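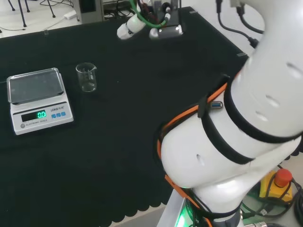

KIDS' CORNER > NUMBERS & STUFF

How Much Is a Pound? (It Depends Who You Asked)

Ages 8 and up. Grown-ups may read along if they sit quietly.

Suppose you want to buy some cheese. You ask for a pound of it, the cheese seller cuts you a pound of it, and you go home and eat it. Very simple.

Now suppose you live five hundred years ago. You ask for a pound of cheese, and the cheese seller says, "Whose pound?"

A pound, back then, was whatever your town said it was. The next town over had its own pound, and thought yours was silly. Some places had one pound for bread and another for silver. If you were a merchant, you had to remember all of them, and you also had to remember which towns would throw you in jail for getting it wrong.

Two towns and one river

Take Kollmont and Rendia, which sit on opposite banks of the same river. You can shout across it if the wind is right. In 1485 the people of Kollmont decided they were tired of arguing at the market, so they had a lump of brass made and announced that it weighed one pound. Anybody who wanted to know what a pound was could come and look at it. It was kept in a box with three locks, so looking at it took most of the morning.

Rendia had no intention of using a Kollmont pound. In 1493 it had its own brass lump made, and the Rendia lump was a bit heavier. If you took 105 Kollmont pounds of flour across the bridge, it turned into 100 Rendia pounds of flour by the time you got to the other side. You hadn't spilled any. It was the same flour in the same sacks, and the donkey could not tell the difference.

You can see how a sneaky person might enjoy this. Buy by the big pound, sell by the small pound, and keep the extra for yourself. The bridge was very busy.

So what IS a pound?

A unit is an amount that people have agreed on. The agreeing is the important part. You could invent a unit right now. Let's call it the troleck, after Troleck, the village between here and the dentist. One troleck is the weight of your left shoe. You can weigh your cat in trolecks. You can weigh your brother in trolecks, if he'll hold still. Your answer will be perfectly good, and no use at all to anyone who hasn't met your shoe. Also, your feet are going to grow.

Growing feet were a real problem. Lots of old units came from bodies. A cubit was the length from your elbow to the tip of your middle finger. A foot was, well, guess. Bodies are handy for measuring because you never leave them at home, but they come in different sizes, and a person selling cloth might send a cousin with short arms to measure it.

Heavy is one thing, big is another

There's a second way to get muddled. You can measure how heavy something is, or you can measure how much room it takes up. The room it takes up is called its volume.

A bucket of feathers and a bucket of sand have the same volume. Drop each of them on your toe and you'll learn about the other thing.

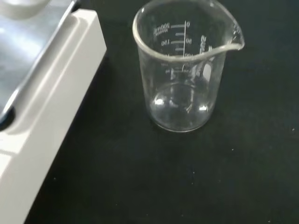

Grain sellers used to measure by the basket, and there were long, grumpy arguments about what counted as a full one. Was it full when the grain was level with the top? Or could you heap it up into a little hill? And what if you shook the basket first, so the grain settled down and you could fit more in? Buyers liked shaking. Sellers preferred that you kept your hands to yourself.

How it got sorted out (mostly)

A little over two hundred years ago, people in France came up with the metric system. It was meant to be for everybody, and it was built on tens, so you could do the math without lying down afterward. A thousand grams make a kilogram. A thousand milliliters make a liter. As a bonus, one milliliter of cold water weighs very nearly one gram, so volume and weight finally had something to talk about.

Most of the world uses it today. The United States uses it for science, medicine and big bottles of soda, and uses pounds and cups for nearly everything else. We didn't say it was completely sorted out.

Try it yourself

You will need: a cup, a spoon, some dry rice and a bowl.

Count how many level spoonfuls of rice it takes to fill the cup. Write the number down. Pour the rice into the bowl and do it again, but with heaped spoonfuls. Then ask someone else to have a go with the same cup and a spoon they picked out themselves.

Compare your numbers. If you end up arguing about what "heaped" means, you're doing it the way people did for several thousand years.

Words to know

Unit: an amount everyone agrees to use.
Volume: how much room something takes up.
Standard: the official version of a unit, such as a brass lump in a box.
Troleck: your shoe.

Next time in Numbers & Stuff: the Grabowska clock, and why it struck noon twice.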